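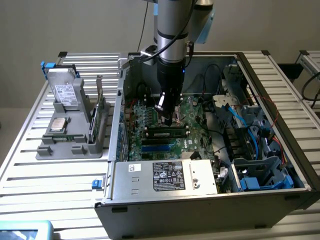

Desktop will not start after adding a second memory stick

Posted in April by Rima Awad

I have an older Deleck tower that ran for years on one stick of memory. I added a second stick of the same size, made by Vastetov. Now the fans spin, the screen stays black, and the power light goes off after 11 seconds. With the new stick out, it starts normally. Is the stick bad, or the slot?

Wael El Ouafi
Test them separately. Shut down, switch off the supply and unplug the cord. Put the new stick alone in the slot that works now. If it starts, the stick is good. Then try the old stick alone in the second slot. If both tests pass, the two sticks do not agree on timing — update the BIOS or set the memory speed one step lower by hand. Run a full memory test afterward. Mine took 38 minutes.

Villanueva87
Mine did this. Pushed it in harder and it was fine.

Comments

Rima Awad: New stick works alone in the first slot. Old stick fails in the second.
Wael El Ouafi: Then suspect the slot. Blow it out with canned air and reseat the stick until both ends lock. Check the board manual too — a few boards will not start with only the second slot filled.
Skoken: Same board, same problem. Cleaning fixed it.

Last updated: 7 months ago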